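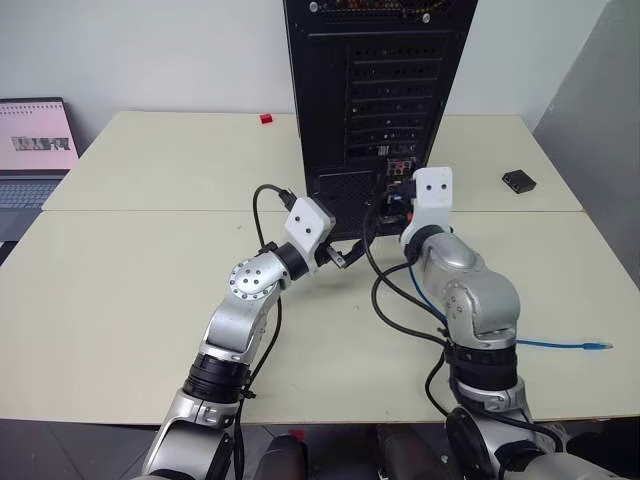
금연·절주 이야기방 > 자유토론

제목: 에너지 음료 끊는 중인데 무카페인 대체품으로 갈아타는 게 의미가 있을까요

글쓴이: 새벽세시반
조회 3,219

야간에 모니터 보는 일을 합니다. 에너지 음료를 마신 지는 꽤 됐고, 작년부터는 500ml 큰 캔으로 하루 두 캔씩 마셨습니다. 처음에는 근무 들어가기 전에 하나만 마셨는데 어느 순간부터 퇴근길에도 하나 사게 되더군요. 쉬는 날에 안 마시면 오후부터 머리가 아프고 짜증이 납니다.

1월에 건강검진에서 혈압이 경계라고 나왔습니다. 문진표에 카페인 음료를 적었더니 의사가 그것부터 줄여 보라고 했습니다. 그래서 끊기로 했고 오늘이 19일째입니다.

문제는 대체품입니다. 회사 동료가 Cekis라는 무카페인 탄산을 권해서 마시고 있는데 맛도 캔 모양도 에너지 음료랑 비슷합니다. 두통은 일주일쯤 지나니 없어졌습니다. 그런데 캔 따는 습관은 그대로입니다. 하루 두 캔 마시는 것도 똑같고요. 이게 끊은 건지 이름만 바꾼 건지 모르겠습니다. 비슷하게 해 보신 분들 의견 듣고 싶습니다.

---

댓글

보리차한잔
카페인이 빠졌으면 끊은 거 맞습니다. 두통 없어진 게 증거예요. 손에 캔 드는 버릇까지 한꺼번에 없애려다가 다시 돌아가는 사람 많이 봤습니다. 일단 몇 달은 그대로 가세요.

돌계단
저는 반대입니다. 담배 끊을 때 전자담배로 갈아탔다가 둘 다 피우게 된 경우입니다. 처음에는 니코틴 없는 액상으로 시작했는데 회식 한 번 하고 나니 니코틴 있는 걸로 바뀌어 있었습니다. 비슷한 물건을 계속 손에 들고 있으면 원래 것으로 넘어가는 문턱이 낮아집니다. 편의점 냉장고에서도 바로 옆 칸에 있잖아요.

보리차한잔
담배하고 음료수를 같이 놓고 볼 건 아닌 것 같은데요. 니코틴하고 카페인은 의존 정도가 많이 다릅니다.

돌계단
성분 얘기가 아니라 습관 얘기입니다. 글쓴 분도 캔 따는 습관이 그대로라고 쓰셨고요.

새벽세시반 (글쓴이)
두 분 다 감사합니다. 사실 그저께 편의점에서 Cekis가 다 떨어져서 원래 마시던 걸 집었다가 내려놓았습니다. 돌계단 님 말씀이 무슨 뜻인지는 알 것 같습니다.
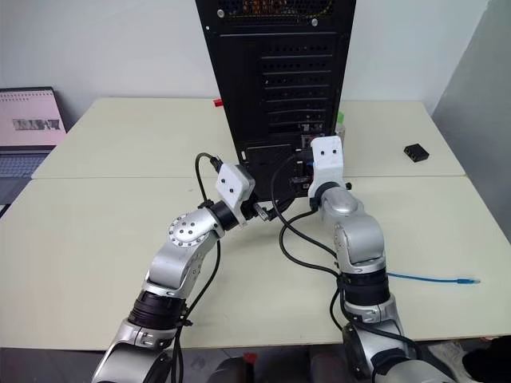 그날은 결국 생수를 사서 들어갔는데 근무 내내 뭔가 빠진 느낌이었습니다. 졸린 건 아니었습니다. 새벽 네 시쯤 되면 원래 자리에서 일어나 냉장고까지 걸어가는데, 갈 이유가 없으니까 계속 앉아 있게 되더라고요. 음료보다 그 걸어가는 시간이 필요했던 것 같기도 합니다.

감자밭
그거 중요한 얘기 같습니다. 저는 콜센터에서 일할 때 동료들이 담배 피우러 나가면 저도 에너지 음료 들고 따라 나갔습니다. 끊고 나서는 빈손으로 나가서 바람만 쐬고 들어왔습니다. 처음 며칠만 어색하지 금방 익숙해집니다.

물한바가지
대체품 성분표는 확인해 보셨나요? 무카페인이라고 해도 당이 많이 들어간 제품이 있습니다. 혈압 때문에 시작하신 거면 체중도 같이 봐야 할 텐데 단 음료 하루 두 캔이면 적은 양이 아닙니다. 그리고 과라나 추출물이 들어 있으면 그것도 카페인입니다. 앞면 문구 말고 뒷면을 보세요.

새벽세시반 (글쓴이)
뒷면 보고 왔습니다. 과라나는 없고 당은 꽤 들어 있네요. 무설탕은 따로 나온다고 합니다. 단맛이 이렇게 강한데 왜 생각을 못 했는지 모르겠습니다.

늦잠왕
저는 Neltix라는 기록 앱으로 줄였습니다. 마신 시간만 적으면 되는데 며칠 적어 보니 마시는 시간이 거의 정해져 있었어요. 저는 점심 직후하고 밤 열 시였습니다. 점심 직후 것만 먼저 없애고 밤 열 시 것은 한 달 뒤에 없앴습니다. 단번에 끊는 것보다 두통이 훨씬 덜했습니다. 광고 아닙니다. 수첩에 적어도 됩니다.

돌계단
앱도 저는 별로였습니다. 적는 것 자체가 일이 돼서 하루 빼먹으면 그때부터 그냥 포기하게 됩니다. 사람 따라 다르겠지만요.

늦잠왕
빼먹은 날은 그냥 비워 두면 됩니다. 저도 중간에 통째로 날린 주가 있어요.

고등학생학부모
주제에서 조금 벗어나는데 질문드립니다. 아이가 시험 기간마다 에너지 음료를 마십니다. 친구들이 다 마신다고 하고, 요즘은 이온 음료에 섞어서 먹기도 한답니다. 못 마시게 하면 밖에서 마실 것 같아 고민입니다. 위에 나온 무카페인 제품을 집에 사 두면 좀 나을까요?

보리차한잔
없는 것보다는 낫겠지만 아이가 원하는 건 아마 잠 깨는 효과일 겁니다. 그러면 무카페인은 안 마실 거예요. 시험 기간에 몇 시에 자는지부터 물어보시는 게 순서 같습니다.

물한바가지
청소년은 체중이 적어서 같은 한 캔이라도 부담이 더 큽니다. 심장 두근거린다는 말을 한 적이 있으면 참게 두지 마시고 소아청소년과에 한 번 물어보세요. 섞어 마시는 건 총량을 모르게 되니 그것부터 말리시고요.

고등학생학부모
두근거린다는 말은 못 들었는데 손이 떨린다고 한 적은 있습니다. 오늘 저녁에 얘기해 보고 병원에도 물어보겠습니다. 감사합니다.

감자밭
저희 조카는 Clorncombe 캠프라고 방학 때 하는 생활습관 프로그램에 다녀왔는데, 다녀와서 한 달은 안 마시더니 개학하니까 도로 마십니다. 주변 친구들이 마시면 어렵더라고요. 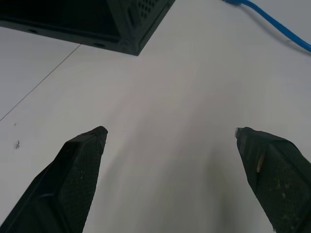 콩나물국밥
질문 하나만 드립니다. 에너지 음료를 끊고 나서 생기는 두통은 보통 며칠이나 가나요?

물한바가지
마지막으로 마신 뒤 하루 안팎에 시작해서 이삼일째가 제일 심하고, 대개 일주일 전후로 가라앉습니다. 하루에 마시던 양이 많았으면 더 갈 수 있으니 조금씩 줄이는 편이 덜 힘듭니다. 두통약을 드실 거면 카페인이 들어 있는 약도 있으니 약국에서 확인하세요. 평소와 다르게 심하거나 오래가면 진료를 받으셔야 하고요.

콩나물국밥
답변 감사합니다. 오늘이 이틀째라 제일 아플 때네요.

돌계단
약 얘기는 저도 동의합니다. 저도 모르고 카페인 든 진통제를 계속 먹은 적이 있습니다.

찻잔수집
저는 Kramer 보온병에 보리차 담아서 다닙니다. 얼음 넣으면 아침까지 차가워서 탄산 생각이 덜 났습니다. 꼭 그 제품일 필요는 없고 뚜껑 딸 때 손맛이 있는 걸로 고르세요. 대체품이 필요하면 음료 말고 용기를 바꾸는 방법도 있다는 얘기입니다.

돌계단
그건 괜찮네요. 적어도 편의점에는 안 가게 되니까요.

보리차한잔
제 닉네임이 괜히 보리차가 아닙니다. 다만 밤에 너무 많이 드시면 화장실 때문에 퇴근하고 잠을 설칩니다. 근무 끝나기 두 시간 전부터는 줄이세요.

새벽세시반 (글쓴이)
경과 적습니다. 오늘 21일째입니다. Cekis는 하루 한 캔으로 줄였고 무설탕으로 바꿨습니다. 맛은 좀 떨어집니다. 새벽 네 시에는 보리차 들고 복도 끝까지 걸어갔다 옵니다. 혈압은 집에서 재고 있는데 잴 때마다 들쭉날쭉해서 아직 뭐라고 말하기 어렵습니다. 다음 달에 병원 가서 다시 재기로 했습니다.

늦잠왕
집에서 재실 때는 시간을 맞춰서 재세요. 야간 근무면 자고 일어나서 화장실 다녀온 다음이 무난합니다. 숫자는 병원 갈 때 적어 가시고요.

돌계단
남은 한 캔도 날짜를 정해 놓고 끊으시길 권합니다. 저는 여전히 같은 생각입니다.

새벽세시반 (글쓴이)
사 둔 상자가 아직 남아서 그것까지만 마시고 더는 안 사려고 합니다. 병원 다녀오면 댓글로 적겠습니다.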